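Workshop notebook, paper repair bench

17 Jul 2026

Paste again. I write this entry longer than usual, so that the next person who makes wheat starch paste in this room does not have to guess my method from the labels on the jars.

The work is still the Pondasholm harbor book, the one with the torn lower corners. It has 971 leaves and almost every one was turned by a thumb in the same place. I have finished the first two gatherings. The tears are old and the edges are soft, so they come together well, but the paste I made last week was too thick and it left a small shine on the surface when it dried. On leaf 14 I can see it if I hold the page against the window. I will not take it off, it is stable, but I am not proud of it.

New batch, this morning:

One part starch to five parts water by volume. Soaked 20 minutes, cold, before any heat. Then in the small pot on low heat, stirring all the time and in both directions. It became clear after some 25 minutes. I kept it on the heat a little more after this, because the last batch I stopped when it only looked ready and it had a floury smell the next day. Cooled with the lid on. Passed through the horsehair sieve 2 times, then thinned with a wet brush on the glass until it falls from the brush like cream.

The second sieving makes more difference than I expected. After one pass there are still grains that you feel under the brush but do not see.

Water: I used the filtered water from the Sistport building and not the tap here. Our tap is hard and I think it makes the paste go off faster. I have no proof. A colleague asked me to test both side by side and I said yes, so there are now two jars in the fridge, marked T and F. Please do not eat near them and please do not throw them away before October, even if they look bad. That they look bad is what I want to know.

Paper for the mends. I compared three:

The thin kozo from the Hồ packet. Good long fibers when it is torn with a water line, nearly disappears on the page. But it is a bit too white for this book, and it needs a tone.

The heavier sheet from Geletti. Strong, and the color is already close. On the corners it is too much. The page bends beside the mend and not through it, and that will make a new tear in some years.

The offcuts from the old drawer with no label. I do not know what they are. They tore short and dusty. I put them back with a note.

So I go with the thin one, toned. I made the tone with very diluted acrylic, raw umber with a touch of yellow ochre, brushed on the sheet over polyester film and left to dry flat. The first sheet was too pink. The second is right in daylight and slightly green under the lamp. I accept this, as the reading room has windows on two sides.

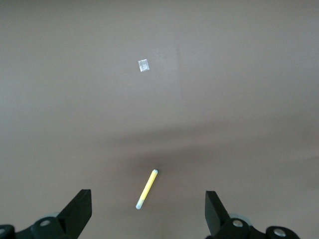
Drying. I give each mend a piece of polyester web, a blotter, a small glass and a weight. Change the blotter after ten minutes, then again after one hour, then leave it until the next day. On the first gathering I skipped the ten minute change when I was called away, and two corners cockled. They can be relaxed again with a little moisture through a membrane, but it is double work and the ink of the ruled lines is not one I like to make damp twice.

About this ink: the red ruling moves. I tested a spot at the foot of leaf 3 with a damp swab and got color at once. The brown writing did not move at all. For any mend that crosses a red line the paste must be drier, almost sticky, and the brush as small as possible. I put a slip of paper in each opening where this is the case. Do not remove the slips when you turn the leaves.

To do:
order more blotters, the cut size, not the large ones
wash the sieve the same day (it was left once, it took an afternoon)
ask if the spine lining stays or goes, before I come to the third gathering
look at jars T and F and write down the smell, even if there is none

Brushes are in the cold water, not in the cup with the bone folders.

3 comments
Share 2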